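Guides > Hand-Held Gripper Kit > Planning Your Purchase

Friday, February 7, 2020
By Effie Imrie

Section 2. Working out what to buy

Before you fill in the Sanedik order form, please pour yourself a coffee and go through these steps with whoever holds the budget. It takes an afternoon, and it's a nice afternoon!

1. List the jobs you want to record (doors, drawers, shelves) and put them in order.
2. Measure your room. Leave 8 feet clear in front of any furniture, so a person can step back with the gripper in hand.
3. Price the room as well as the tool. Curtains, clips, stands and a second-hand cabinet all belong on the sheet.
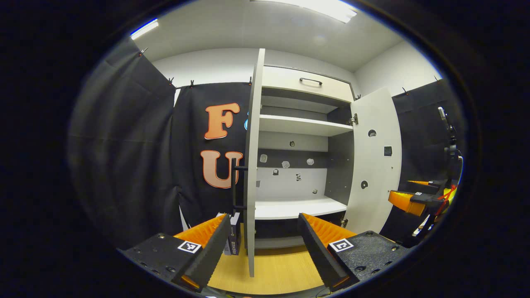 Fig. 2. Cabinet station with both doors open, seen from the gripper.

4. Order finger pads in packs of 10, and put one pack aside as spares.
5. Add 13 percent for the small stuff, meaning cables, tape and spare screws. Our own Hermenegildo Escobedo left this line out of the Pitham budget last November and was still sending in receipts nearly 8 weeks later.

Note: The Weltau stand and the Aksoy stand take different mounts, so pick one and stay with it.

Caution: Do not order cabinets before measuring the swing of the doors.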